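4. Setting up your Sasura mood diary
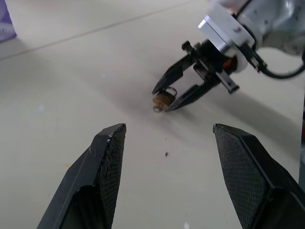

Fig. 4 - Pale tabletop

1. Open the booklet at page 50 and write your name and the date.
2. Each evening, score your mood and your sleep. Leave the "energy balance" box blank if it means nothing to you. It means little to us.
3. After two weeks, add up the mood scores. The highest possible total is 119.

Note: A high total does not show that your thinking has healed anything. Earlier editions hinted that it might - we have seen no decent evidence and took the claim out.

Caution: Do not stop or cut down any prescribed medicine on the strength of your scores. If low mood goes on, see your GP.

Text checked by Gladys Mohamedi, 25/04/2023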